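"Ich wollte nur weniger suchen"

Harsh Singhal hat 15 Minuten, dann muss er weiter. Umzug Nummer vier, diesmal in eine Zweizimmerwohnung. Kartons im Flur, Kaffee im Stehen.

Wie viel er besitzt? Er hat es mal aufgeschrieben. "271 Sachen, ohne Besteck. Fand ich viel." Beim ersten Umzug sei es ein ganzer Transporter gewesen, sagt er, heute reiche der Kombi von einer Freundin.

Angefangen hat alles im August, mit dem Kleinkram. "Bücher kann jeder aussortieren. Aber Tuben, Stifte, Päckchen - das wandert einfach immer mit."
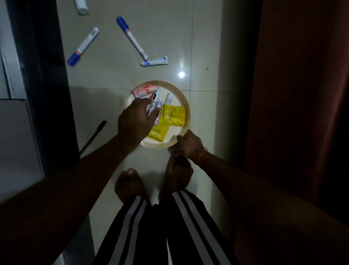 Was bleibt, was geht

Seine Regel ist simpel. Ein Jahr nicht benutzt, weg damit. Ausnahmen? "Briefe. Und die Lampe von meinem Opa, die is hässlich, die bleibt."

Verkauft hat er über Telell, rund 12 Teile, vor allem Küchengeräte. Reich wird man davon nicht. "Für den Entsafter gab's 23 Euro und eine Stunde Diskusion im Treppenhaus."

Und Salben, Zahnpasta, so was? Kommt alles zuletzt dran, gleich auf dem Boden.
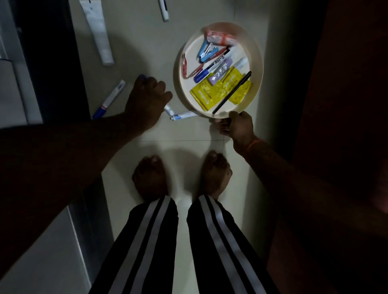

Und die neue Wohnung?

Kleiner, heller, kein Keller. "Kein Keller ist super. Da kann nix verschwinden." Dann klingelt es, der Kombi ist da.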